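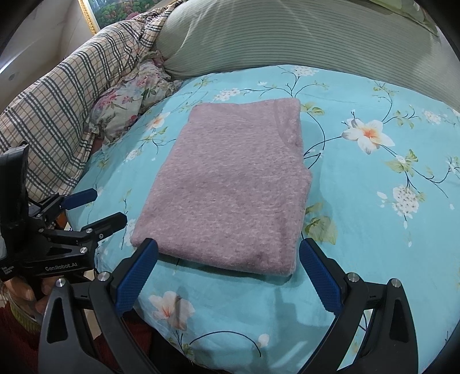

4.3 Folding fleece bath towels

Use this fold for the fleece towels in the Clindon range. Terry towels are folded on the table (see 4.2). Fleece is easier to handle on a made bed, with the bottom sheet pulled flat and the pillows moved out of the way.

1. Shake the towel out once, away from the bed, and check both sides for lint and pulled threads. Put damaged towels in the repair bin.

2. Lay the towel on the sheet with the care label facing up and the long sides running left to right.

3. Smooth it from the middle outward with the flat of your hand. Do not stretch it. Fleece gives more across the width than along the length, and a stretched towel will not fold square.

4. Bring the left short side over to meet the right. Line up the corners before you let go.

5. Fold in half again in the same direction.

6. Fold the near edge away from you to the far edge. Press lightly along the fold.

7. Turn the block so the closed fold faces the front of the shelf.

NOTE: Slightly rounded corners and a puffy fold line are normal with fleece. Do not press the block hard or put weight on it to get a sharp edge. The pile flattens and the marks stay until the next wash.

CAUTION: Do not fold or stack a towel that is still damp in the middle. Feel inside the last fold before shelving. If in doubt, open it up and hang it for 30 minutes.

We use this website's cookies to remember your language and region. Accept all | Manage settings

4.4 Stacking and storage

1. Sort by color first, then by size. Heathered colors go together even if the shades differ a little between batches.

2. Stack with all closed folds facing front. Keep stacks low enough that they stand without leaning on the shelf wall.

3. Leave a gap of 2 inches above each stack.

4. For the Brosodik cabinet, use the slatted shelves only. The solid bottom shelf is for sheets and blankets — fleece stored there picks up a stale smell over the winter.

Spare shelf labels are stock item 584. Ask Bijan Ghasemi in the linen room.

Changes to this section since February: step 7 added to 4.3 (L. Kaczmarczyk).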